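Visit report: open day at the Drundlow simulation lab
2019-03-14
Written for the planning and tooling group. Sze-wing Kwan reviewed the section on logging.

## Purpose

Drundlow runs its manipulation stack in simulation first and opens the lab to outside engineers once a year. I went to see the planner, the scene generator and the replay tool. I had no interest in the hardware and did not ask for time on it. Kustico and two university groups were also present. Attendance was by registration, and we were split into groups of five.

## Stack overview

Tsung-han Sin gave the introduction. The stack has four processes: scene server, perception, planner and controller. They talk over one message bus with a fixed schema. The scene server is called Wondora. It loads a room layout, assigns surface materials from a library and publishes rendered views to perception at the same rate the controller runs.

The schema is the strictest part. A process that sends a message with a missing field is stopped at once and the run is marked invalid. Sin said this cost them a lot of runs in the first months and very few now. Our own bus accepts partial messages and fills in defaults, and we have spent weeks chasing the results.

## Perception on patterned surfaces

The first station covered surface segmentation. The material library holds 407 textures, and a layout can draw any of them for any wall or floor. Plain paint is easy. Small mosaic tile and veined stone are the hard cases, and the demo used both next to each other, with the gripper open.

Two problems were shown. Feature matching between views gives many false pairs on a tile grid, as one tile corner looks much like the next. Stone veining gives edges that the older segmentation pass took for object outlines. The current pass fits large planes first and removes them, then looks for objects in what is left. The finger pads are masked using the joint angles, so no image processing is spent on them. 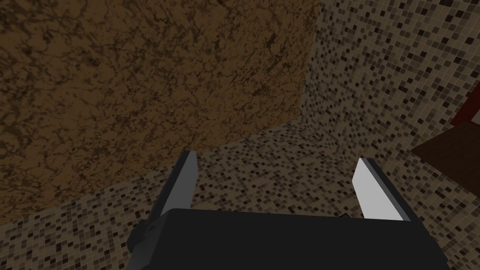

## Planning in narrow rooms

The second station dealt with two arms working between close walls. The planner is called Yuen. It samples both arms in one joint space and does not plan one arm around the other. That makes the search slower, and they accept it. The time limit is 200 ms per query, after which the last valid path is kept and the controller slows down along it.

Clearance is handled as a cost with a hard floor. The floor is 5 mm between any link and any fixed surface. Above that, cost falls off with distance. I asked why the floor was so low for a corridor. Sin answered that a larger value closed off too many reaches along the walls and that the controller error in simulation is well below it. He agreed that the number would have to change on hardware and did not want to give one.

Furniture enters the collision model as boxes. A monitor or a laptop on top of a cabinet gets a box of its own, and the gripper is allowed into it only in the last phase of a reach. Doors are stored as a panel with a hinge angle. The angle is read once, at the start of each query, so a door that moves during a query is not seen until the next one. One of the Kustico engineers pointed this out, and it was noted on their issue list.

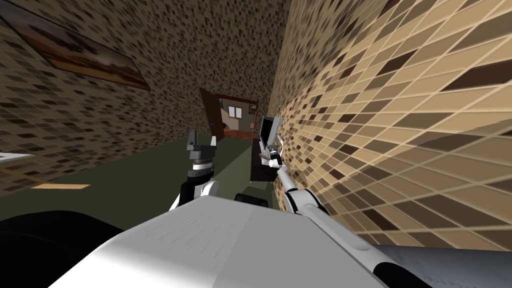
*Robot view down the tiled corridor: both grippers forward, right arm along the wall by the cabinet, door open at the far end.*

## Logging and replay

I spent the most time on this. Every run is written to a single file with the random seed, the layout, the bus messages and the planner tree. Rendered views are left out and made again on replay from the seed. A file can be opened at any message, and a process can be swapped for a newer build from that point on.

The regression set is 57 runs, all taken from past failures. It is replayed on every merge to the main branch. A run passes if the new path keeps the clearance floor and ends in the same goal region. Path shape is not compared. Kwan notes that our comparison does include path shape, and that most of our false alarms come from it.

Weak points: the tree viewer is slow on long runs, there is no search across files, and a change to the material library breaks replay for old files unless the library version is pinned by hand.

## Follow-up

- Get the bus schema. Sin will send it once the license text is cleared.
- Try plane removal before segmentation on our own tile data.
- Drop path shape from our merge check for a trial period and compare alarm counts in May.
- Ask Drundlow whether the hinge angle issue has been closed.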